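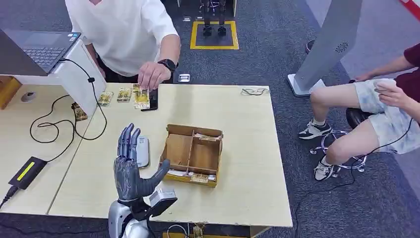
Dec 13, 2024

Jute and sisal dye trials, batch 2. Bench notes, TD.

Carried on from where I left the madder. The Jutex twine came out of the mordant overnight and I rinsed it twice in the small sink. Still a bit stiff. The skeins I tied too tightly have pale bands where the string went round, same as last time, so from now on all ties are to be figure-of-eight and loose enough to get a pencil through. I have put a note on the shelf with the string.

Water: using the butt outside the back door, not the tap. Tap water at Jostport is hard enough to turn the madder brownish. That could be useful for something, but this batch is meant to be red. The butt was low and had leaves in it. Strained through an old pillowcase.

Amounts for the record. Dry fibre 528 g, weighed before scouring. Alum at 15 per cent of that comes to 79 g and I used 80 because the scale jumps about on the last digit. Madder 200 g, the chopped root from Drelance, soaked in a jar since yesterday morning. I poured off the first soak water, which was more yellow than anything, and kept it in the lidded tub for a possible second use. Label is on the tub. Please don't tip it away.

Bath started cold. Brought up slowly over the best part of two hours. The old advice is not to go over 70 degrees with madder or the browns come through, and I kept to that except for one stretch when I was on the phone to Masson about the invoice and came back to find it at 76. Turned it down and took the lid off. Made a mark on the tag of the skein that was at the bottom of the pot so we can see whether it differs from the others.

The invoice, while I think of it: they have charged us for the wide cloth and sent the narrow. They agree that this is what happened. They want the narrow back before they send the wide, and we have already cut into one piece of it for the sampler. I said we would pay for that piece and return the rest. Someone needs to parcel it up. The lengths are on the lower shelf under the drying rack, rolled, with the tickets still on.

Back to the dye. Samples pulled at half an hour, one hour and two hours at temperature, then left one skein in to cool in the bath overnight. Wet, the half-hour sample is a salmon pink, the one-hour is a brick colour and the two-hour is hardly any darker than the one-hour. If that still holds once they have dried, I don't see the point of paying to heat the pot for the second hour. Jute takes colour unevenly in any case. You get darker strands where the fibre is coarse and I have stopped minding about it for the cord, though it won't do for the mats.

Sisal was worse. It floats, for one thing. I weighed it down with a plate and it still came out patchy on the top side. The colour is a weak orange. I scoured it in washing soda for an hour and I suspect it wanted longer, as the scour water was still coming off straw-coloured when I gave up on it. Next time: scour twice, change the water between, and leave it to steep in the alum for a full day.

Iron dip. Took three short lengths of the one-hour jute and put them in the iron water, a teaspoon of ferrous sulphate to the bucket. Ten seconds, one minute, five minutes. The ten-second one has gone a dull plum that I like very much. One minute is a brown. Five minutes is nearly the same brown and the fibre feels harsh already, so I won't go that long again. Keep the iron bucket and its stick away from everything else. The grey smear on the edge of the yellow skein from November is almost certainly from that stick.

pH strips: the madder bath read 6 at the start and 6 at the end. I added a pinch of chalk to a jam jar of the used bath with a scrap of wool in it, to see. The wool went noticeably redder than the scrap in the plain bath. The jute scrap in the same jar did not change that I could see. May be worth a proper go with more chalk and more time.

Light test from March. I took the card down from the south window. It has been up since the first batch, with half of each strip under black paper. The weld has faded badly, down to a cream colour on the open side. Madder has held, with a slight loss. The onion skin has gone from orange to tan, and I would not sell anything dyed with it. Walnut looks the same on both halves. I have taped the card inside the back cover of this book. A new card goes up once the present batch is dry.

Strength. Did the pull test on the undyed Jutex cord and the dyed, five lengths each on the spring balance, with the clamp wrapped in leather to stop it cutting. Undyed averaged 95 newtons before it went. Dyed was lower on all five but two of those broke at the clamp, so I am not writing down an average for it. Repeat with longer lengths and a bigger turn round the peg. If the alum is weakening it we ought to know before the plant hangers are made up.

Things that need buying: alum, we are down to the last scoop. Rubber gloves, medium. A second thermometer, as the glass one now has a gap in the column and I don't trust it. I checked it against the probe in boiling water and it read two degrees low.

Left to do:
Take the overnight skein out, let it drip over the sink, then rinse.
Dry all samples in the shade, off the radiator.
Wash the big pot with soda and put it away upside down.
Ring Drelance and ask whether the finer ground madder is back in stock and what they want for a kilo.
Second bath from the same root. There is plenty of colour left in it, going by the look of the pot.

Window over the sink is left on the latch to let the steam out. Shut it if you are last to leave.

Tane Doolan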